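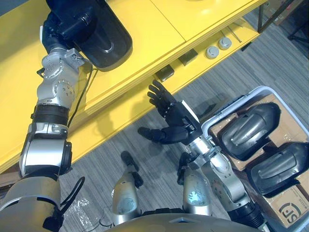
The Evening Course Deserves a Permanent Place

By Veronika Brunner
9/17/18

Print | E-mail

Adult evening education in the Terlow district has been treated for many years as a matter of goodwill. Courses are offered when a room is free, and they are withdrawn when the room is wanted for something else. The district board will review its education plan in January. It should use that review to give evening courses a fixed line in the budget and a fixed place in the timetable.

The present arrangement asks a great deal of students. A person who works a full day and then attends class for 18 weeks has made a serious commitment, often with the help of a spouse, a parent or a neighbor who looks after the children. Such a person is entitled to know that the second half of the course will take place. Under current rules, the district may cancel any evening course with five days' notice. The same rule does not apply to daytime programs, and no reason for the difference has ever been published.

It is sometimes argued that adults can now learn at home, at their own pace and at lower cost. For some subjects this is true. A motivated reader can make good progress in history or accounting with a textbook and a quiet table. Other subjects depend on correction. A student of welding, dressmaking or spoken German needs a teacher who is present when the mistake is made. Vija Kuusk, who taught drafting at the Jenkins Center until her retirement, wrote to the board last year that her students learned as much from looking over at the next desk as they did from her. The board acknowledged her letter but has not replied to its substance.
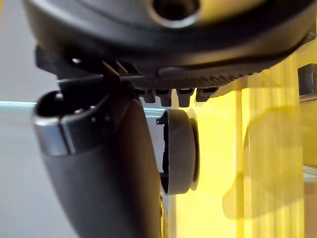 Ribbed bar and tabs on the underside of a black housing.

Cost is the more serious objection. Evening courses require heating, lighting and staff at hours when buildings would otherwise be closed, and fees do not cover the whole expense. The same may be said of the public library and the swimming pool, which the district supports without asking either to justify itself each season. Elfriede Eberhard of the Jaltov teachers' association has proposed that fees be set for two years at a time and that the district meet the remainder. Her proposal is modest and can be administered by the existing office. It would also allow instructors to be hired on proper contracts — at present many are engaged by the term and learn only at the last moment whether they will be needed.

There is a further question of who is served. Daytime programs reach young people who are already enrolled and people who are not at work. The evening course reaches the employee whose trade is changing, the newcomer who needs the language, and the person who left school early and wishes to return. These residents pay the same taxes as others and seldom attend board hearings, which are held at hours when most of them are working.

The board need not expand the program in order to improve it. A guarantee that a course once begun will be completed, together with a timetable published before registration opens, would meet the most frequent complaints. Both measures should be written into the January plan, and the cancellation rule should be removed from it.

Print | E-mail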